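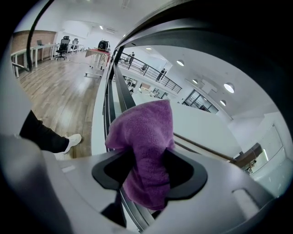 # On Handover Notes

In November I completed my final week as head of records at Wosmont and passed the post to Nhung Vũ. The notes I left her ran to 29 pages. I had drafted them over the summer, revised them twice, and cut a good deal in the last fortnight. Several readers have written to ask what such a document should contain, and I set down my views below. They are my own and do not represent those of my former employer.

I should say first that I received almost nothing when I took up the post. My predecessor, Hubert Bachmann, left a single sheet with the telephone number of the binder and the words "see cabinet." The cabinet held 1,947 folders. Mr. Bachmann was a courteous and able man, and when I reached him at home he answered every question I put to him. He had simply never been asked to write anything down, and his manager had allowed one afternoon for the transfer. I mention this without complaint. It was the normal practice of the firm at the time, and I have since seen the same at Grabner and elsewhere.

## What the notes are for

A handover note is often confused with a job description. The job description states what the holder of a post is responsible for. It is written for recruitment and is usually out of date by the second year. The handover note records how the work is presently done, by the person presently doing it, including those parts that no one ever formally assigned.

In my own case the unassigned parts took up a third of the document. I had become the person who renewed the firm's subscription to the trade gazette. I held the only working login for the old Plustetti catalog, which three departments still consult each spring when the supplier audits come round. I approved the wording on the visitor forms. None of these duties appeared in any official description of my post, and each would have lapsed without notice on the day I left.

I found them by keeping a list. For six weeks I wrote down every task at the time I did it, with the name of the person who had asked. I recommend the method to anyone with enough warning of a departure. Memory is a poor guide to annual and quarterly work in particular, and I supplemented the list by reading through the previous year's calendar one month at a time. 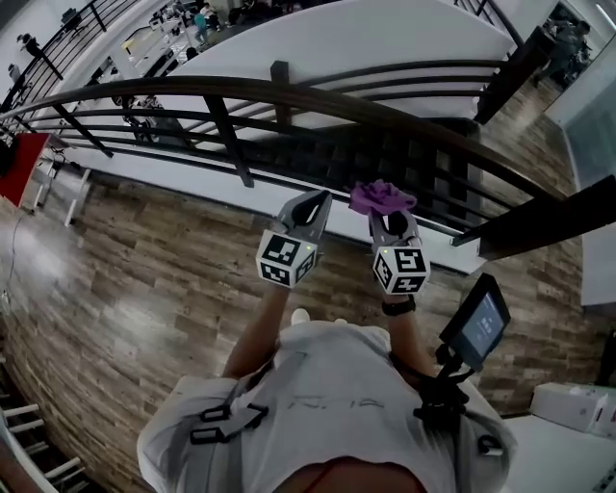
## The order of contents

I placed the dates first. The opening page of my notes gave the next 80 days in order, with each deadline, the person expecting the work, and the location of last year's version. A new holder of any post is judged early on whether things arrive on time. Background can be read later, in the evening if need be, and Ms. Vũ told me in her second week that she had not yet gone past page four.

After the dates came people. I gave each regular contact a short paragraph stating what they ask for, how they prefer to be approached, and what has been promised to them. This section requires care. A handover note may be read by persons other than its recipient, and it may remain in a shared folder for many years. I kept to facts I would have been content for the contact to see. Where I had a private opinion of someone, I left it out of the notes and also out of the conversation. My successor is entitled to form her own view, and in two instances I suspect that hers will be better than mine.

The third section dealt with unfinished business. I consider it the most valuable part and found it the hardest to write. One is tempted to present every open matter as nearly settled. The Brarinach transfer, for example, had been "nearly settled" in my own monthly reports for more than a year. In the handover I stated plainly that 500 boxes remained in outside storage, that the contract for their return had not been signed, and that I had twice missed the date for raising the matter with finance. It was uncomfortable to put on paper. Ms. Vũ raised it in her first month and had an answer within days, which I take as evidence that the difficulty had largely been my own reluctance.

Procedures came last. I had expected them to fill most of the pages, but many were already covered by the department manual, and I removed my versions after comparing the two. Where the manual was wrong I corrected the manual. A second set of instructions held elsewhere will drift from the first, and the reader then has no means of knowing which to trust.

## Having the notes tested

Before finishing I asked Lamai Chareonsuk, of the purchasing office, to read the draft. She had no knowledge of records work and for that purpose was the ideal reader. She returned it with many queries in pencil. Most concerned abbreviations. I had used "RS" in two senses on the same page, for the retention schedule and for the reading suite, and had not noticed in twelve years of using both. She also asked who "the Monday group" were. I had to think for a moment before I could give all their names.

I would advise allowing a full week for this step. I would also advise against choosing one's own deputy. Hashini Munasinghe, who was mine for four years, read the draft in an evening and found nothing missing. She already knew everything in it and supplied the gaps without being aware of doing so.

## Availability after departure

There remains the question of how long the former holder should stay reachable. Opinions differ. Johanna Wyss, under whom I trained, held that one should be available for a month and silent afterward, and she kept to it strictly, to the point of returning a letter of mine with a polite line directing me to my own files. I was offended then. I have come to think her rule sound, though I would extend the period to cover the first quarterly return, a matter that cannot be properly explained in advance.

I gave Ms. Vũ my home number and told her the date after which I would prefer not to be called on routine matters. She has used it three times. On the first occasion she wanted a password that I had written down incorrectly. On the second she wished to know why the annual report is bound in green, and I was obliged to tell her that I did not know and that Mr. Bachmann had not known either. The third call concerned a key. It had been in my coat since the leaving lunch, and I returned it by registered post the same afternoon.

## Length

A correspondent asks whether 29 pages is excessive. For a post held twelve years I do not think so, although I accept that the same number of pages for a post held eighteen months would suggest some want of discipline. The first draft was nearly twice as long. What I removed was chiefly history: why the numbering changed, who had objected, which shelves had stood where before the refurbishment. I found it interesting and still do. I have kept those pages at home and may publish part of them here in the new year, once I have confirmed with Wosmont that they have no objection.

Readers who have written handover notes of their own, or who have been left with a single sheet and a cabinet, are welcome to write to me at the usual address. I reply to all letters, though not always promptly.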